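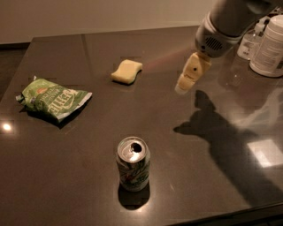

Clearing a table is a job most of us do without thinking. For a machine it is still a long shift. At Maltitz, where a small team at the robotics firm Aigner has been working on household chores since September, the task is to put away the leftovers of a snack: bin the crisp packet, stand the can with the recycling, leave the sponge by the sink.

A person needs around 60 seconds. The robot, on a good run, needs 90 for the packet alone.

Packets are the worst of it. A can is stiff and has the same shape from every side, so the arm can close on it and lift. A crisp packet folds, slides and changes shape as soon as it is touched. Shiny surfaces make things harder, as the cameras can take a reflection for an object and send the gripper after it. The engineers could put down a matt cloth, but people have polished tables at home and they would like the thing to work there.

Shop floors are further ahead. The Wedeck packing plant has had 2 arms on its returns line for a year, sorting bottles and tubs into crates. They do it well, as long as the crates stay put and the lighting is left alone. When a new bottle shape comes in, someone has to spend a morning on it.

The Grokow care home tried a table-clearing robot for 3 months and sent it back. Staff liked it, but they ended up standing next to it – and by then they could have wiped the table themselves.

Aigner is not giving dates. The next thing on its list is wiping, which means holding a wet sponge and pressing just hard enough, and after that cutlery.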